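Menu Home Threads Topics Saved Log in

We use cookies to remember your reading settings. Accept Manage

Elis Yorath
February 2018

OK so I sat through the whole Plostthorpe council session on the local radio license last night and I have thoughts. Thread, sorry in advance.

Quick background if you don't live here. The town owns the license for our little community station. It always has. The council pays for the transmitter and the station folks run everything else, and for years that was fine because all they did was play old records and read out the school lunch menu.

Then in October they started a call-in hour on town politics, and wow, people called in! Mostly about the Restitz Road bypass. Mostly mad. I listened to every single one while doing the dishes and I learned more about that bypass than I ever did from the town newsletter.

So now there's a motion from Councilman Berwyn Harries that says any program on "matters before the council" has to send its guest list to the town clerk 5 days ahead. Just the list, he kept saying. Just for the record.
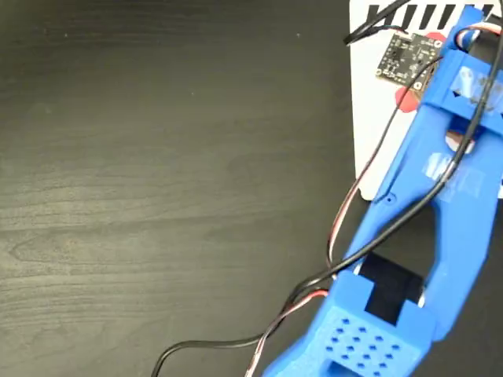 Just for the record, my foot. If the clerk has the list, the council has the list, and if the council has the list then somebody's boss gets a friendly phone call. It's a small town. We all know how this goes.

To be fair to Harries (I'm trying!), he did have one decent point. Back in the fall a caller said the bypass contract had already been signed with a firm called Csonka, and it hadn't been. It got repeated all over town for a week. The station did correct it, but they did it at 6 in the morning between the weather and the tide times. Not great.

But the fix for that is a correction at the same hour as the mistake. Which is pretty much what Hooman Fallahi said when he got up to speak. He hosts the call-in hour and he was very calm about it, a lot calmer than I would've been. He offered to read every correction at the top of the next show, and to give the council ten minutes a week to answer callers live.

And you know what Harries said to the ten minutes? That council members "shouldn't be put on the spot." Sir. You ran for office.

Big crowd, by the way. The hall holds 225 and people were standing along the back wall by the coats. I got there late from work and ended up next to Eifion Sayce, who I haven't seen since high school and who is now apparently against everything — the bypass, the motion, the new parking meters, the chairs.

Public comment was capped at 12 speakers. The sign-up sheet was full before I'd found a place to park, so I didn't get to speak, so you all get this thread instead. You're welcome. 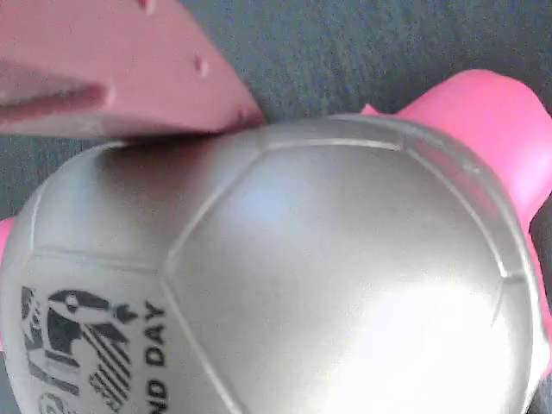 Anyway, the money part, which I think is the real story. Tucked into the back of the motion is a line that lets the council "review" the transmitter payment every quarter instead of every year. Ifor Gronow was the only member who brought it up. She asked straight out if a station could lose its funding over a guest. The town attorney said the language was silent on that. Silent!!

(Ifor's a she, for the three people who messaged me last time. Her grandfather's name. She's used to it.)

I've lived in a place where the paper checked with city hall before it printed anything. Beritz, two years, for a job. No law said they had to. They'd just gotten used to sending things over, and after a while they quit writing the stuff that would've come back with a note on it. The paper was mostly recipes by the time I left.

No vote yet. They tabled it to the next session so the attorney can rewrite the quarterly part. The guest list part is staying in as far as I can tell.

If you want to write in, the clerk takes letters at the front desk or by email, and you need to put your street address on it or they won't count it. One page is plenty. They had 100 letters on the parking meters and that one got changed, so it does work sometimes.

I'm signing up early next time. Eifion says he is too, so bring a snack.

Related threads
Why the bypass map keeps changing
What the town clerk does all day
Parking meters, part four
Who pays for the transmitter?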